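20 Oct 2020
Wool dye bench, second madder run

Margit Deák's skein from July is still the best red we have, which is annoying, as she did it in an afternoon with tap water and a borrowed pot. My three are brick, darker brick, and something the color of canned soup. Same root, same supplier (Trirker, the coarse grind), so the blame is mine or the water's. I'd like it to be the water's.

What I did this time. 492 g of scoured wool in total, divided over the three pots by eye and then by scale when my eye turned out to be no good. Alum mordant overnight. Madder soaked separately in a bucket, strained through the old curtain, then strained again because the old curtain has opinions. Wool went in cold. Brought up slowly over the small burner and held for an hour, or what I call an hour, meaning I went to answer a message and came back.

Pot A got plain tap water. Pot B got tap water plus a spoon of chalk. Pot C got rain from the barrel, which I was sure would win. Pot C is the soup.

The thermometer is part of this story. The Lumeo probe read 23 when I put it in the bucket and 30 when I put it in the same bucket a minute later, then settled on 23 again as if nothing had been said. So the holding temperatures in my table for A and C should be read as literature. For B I used the glass one and trust it. If B is the only pot that looks halfway red and also the only pot with a known temperature, there may be a lesson in that, and I'll get to it after lunch.

Margit's notes say "do not let it get hot, it goes brown," underlined twice. I had read this. I had it pinned over the sink.

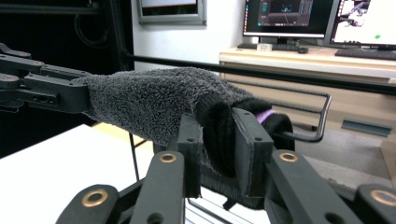
Gray terry sock with a black cuff, a bit of purple by the cuff.

Rinsing. A bled for ages and I gave up before it did. B ran clear fairly soon. C never bled much, having apparently decided against the whole business. Hung all three on the back line, out of the sun, with the tags tied on this time – see July for what happens otherwise.

Fastness: Szénási wants wash tests before anyone quotes a color to a customer, and fair enough. Cut a short length off each skein, stitched them to white cotton, and put them in jars with the neutral soap. Jars are on the shelf by the window, marked A, B, C. Please don't tidy them. The unmarked jar next to them is my tea.

Also opened the Zurkavley mordant sample. Finer than ours, dissolves faster, costs more. Their sheet says it makes 1,000 ml of stock per packet and then gives the dose in spoons, size of spoon not stated. Left it for now.

Next run:
Chalk in all three pots, glass thermometer only.
Keep it lower than feels right, and stay in the room.
Ask Margit which tap.
Overdye C with weld or onion skins. It can't get much worse, and orange sells.
Order more alum, the tub is down to scrapings.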